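4 comments | 200 shares

Speaker notes: Moving the junior season, what we did at Kimden
Inger Ragnarsson, Kimden Junior Softball
Regional coaches' evening, January 2023

Start with who I am. Under-13s coach at Kimden, fixtures secretary as well since Preben Oddsson moved to the senior side. Preben is here tonight and can answer on the ground hire, which was his work.

Say at the start that this is one club's account. Undlow did it differently and their notes are on the league page.

The old calendar. We started at the end of April and tried to finish before the school holidays. Any wet week meant a game pushed into June, and by then the older girls had exams and the younger ones had school trips. Last season but one we gave away two games because we couldn't field nine. The other side had driven over from Undlow for one of them. I rang their coach while they were already on the road and I don't want to make that call again.

What we changed. Indoor practice now starts in January in the school hall. First outdoor session is the second week of March, weather allowing. League games still begin when the league says, but our friendlies and the catch-up dates are all in before then.

[Pause here. Ask who trains indoors already. Last time it was more hands than I expected, so be ready to skip the next part.]

Indoor sessions. We use soft balls and no full swings. The hall is one badminton court wide. Work on footwork, throwing to a target, and tagging. Bunting works well indoors. Pitching works if you have a net behind the catcher and a parent on the door. Sessions are an hour, and the under-11s get the first half of the evening. I would not run them together. We tried it for a month and the small ones spent most of it standing by the wall bars.
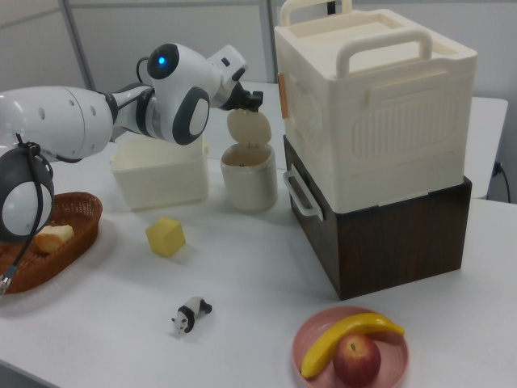 Beige lid held over an open white container.

Money. Hall hire for the winter came to £2660. The ground costs us £3534 for the season, and starting in March did not change that, as the council charges by the season and not by the session. Preben asked them twice and has it in writing. If your ground is run by the parish you may find they charge by the hour, so check before you promise anyone anything.

We put subs up by £4 a month for the juniors. Two families queried it. Both stayed. There is a lower rate for a second child and we don't ask for reasons if someone needs to pay late.

Kragh Builders paid for the throw-down bases and the net. They have their name on the back of the warm-up tops. They did not ask for anything else.

Parents. Tell them the dates before Christmas. We sent one sheet home with practice dates on the front and game dates on the back, and it went on the club page too. Over 200 people opened the page, more than we have members, so I think grandparents are reading it. Leave the catch-up dates on the sheet even if you hope not to use them. People book weekends away around what is printed.

Lifts are still a problem for Asteo, the furthest away game. We meet at the leisure centre car park and nobody leaves until every girl has a seat. Allow an extra quarter of an hour for that.

What went wrong. The first outdoor session was too long and too cold. Ninety minutes in March with a wind across the outfield is too much for ten-year-olds. We cut it to an hour and told them to bring gloves for between innings. Two pitchers did too much in the hall and came out with sore shoulders. We now write down how many pitches each girl throws, indoors as well as out, and the sheet goes in the kit bag. Coaches were tired by May. I was. If you add ten weeks at the front you need another adult on the rota, and we should have found one in the autumn.

How it ended up. We played every league game last season. The under-13s came fifth, same as the year before. We kept most of our girls through to the last game.

If there is time: the rain-off rule. We decide by four in the afternoon and one person sends the message. If there isn't time, it's on the handout.

Questions. Someone will ask about insurance for the hall. The school's covers the building and the club's covers the players. Ask your own insurer. Preben will take anything on the council.

Handouts are on the table by the tea urn. Please take one per club, I ran short of paper.

This site uses cookies to remember your settings. Accept | Manage cookies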